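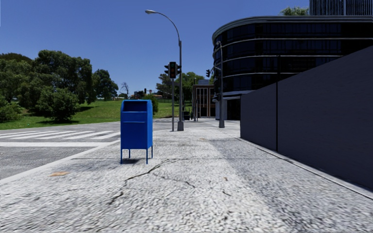 *A blue mailbox on concrete. Computer rendering.*

May 10, 2020

I went to the Marchal open day in Grarkeck last November and only now got my notes typed up. Marchal makes and repairs street furniture: collection boxes, bike racks, benches, litter bins, bollards. Most of what I wanted to see was the mailbox line, so these notes lean that way.

## Getting there

Grarkeck is two trains and a bus from my place. The bus stops at the Skukach road junction, and from there it's a walk along the edge of the industrial park with no sidewalk for the last stretch. If you drive, use the rear lot. The front one was full by nine.

Entry was free but you had to sign up for a time slot. Mine was 10:30 and there were 36 names on the sheet, split into two groups. I was in the second one, led by Romain Millet from the paint shop. Safety glasses were handed out at the door. Bring closed shoes or they send you to the cafeteria, where there is a film.

## Sheet metal

The first hall is cutting and bending. Steel sheet comes in flat on pallets and the blanks are punched out on a press that is older than most of the people running it. We watched body panels being folded. The curved tops are rolled separately on a three-roll bender, and the operator checks each one against a wooden template hanging from a nail. I asked how long a template lasts. He said the one on the nail was there when he started.

Welding was behind curtains, so we mostly saw light. The door hinges go on after welding. They had a table of failed hinges from boxes that came back for repair, and it was one of the better things on the tour. Nearly all of them had gone at the same spot, where water collects behind the pin. The newer hinge has a drain hole there.

## Paint

Millet slowed down a lot once we got to his own department, and we ran late from here on. Parts are washed, rinsed, dried, primed and then powder coated. The powder they use is called Griltine. It's baked on for 30 minutes, and the oven hall is warm enough that everyone took their coats off.

Color matching took up most of his talk. A city will order the same blue for decades, and the boxes already on the street have faded, so a new one always looks wrong beside the old ones for a year or two. Customers complain about this. Marchal keeps sample plates from past orders in a set of drawers, 182 of them, each with the customer and batch written on the back. He pulled out a few blues and laid them side by side under the lamp. I could tell three of them apart. He could name all of them.

Someone asked about graffiti. There's a clear coat for it, which costs extra, and most towns don't order it.

## Assembly and repair

Locks, door gaskets and collection hours plates go on last. The record board by the exit had the previous year's output on it: 2,551 units, all products together. I didn't get a separate number for mailboxes.

The repair bay was run by Fabrice Gilbert, who let us handle things, which the other halls did not. Boxes come in dented from cars and snowplows, and some are just rusted through at the feet. Legs are the first thing to go — salt, mainly, and dogs. He will replace legs on almost any box, but once the floor panel is thin he scraps it. There was a row of boxes waiting with chalk marks on the doors, S for scrap and L for legs. More L than S, I was glad to see.

He also had a tray of things found inside boxes: single gloves, a spoon, a lot of keys. The keys get handed over to the postal customer along with the box.

## Practical notes

- The tour is listed as 90 minutes. Ours ran just over two hours.
- No photos in the press hall or the paint shop.
- The cafeteria takes cash only. The soup was fine. The coffee was from a machine.
- There's a small sale table with paint seconds and old hours plates. I bought a plate and later wished I had bought two.
- The last bus back on a Saturday leaves Skukach junction at 4:12, and the one before it didn't show up.

The next open day was meant to be this fall. The office told me by email that no date has been set.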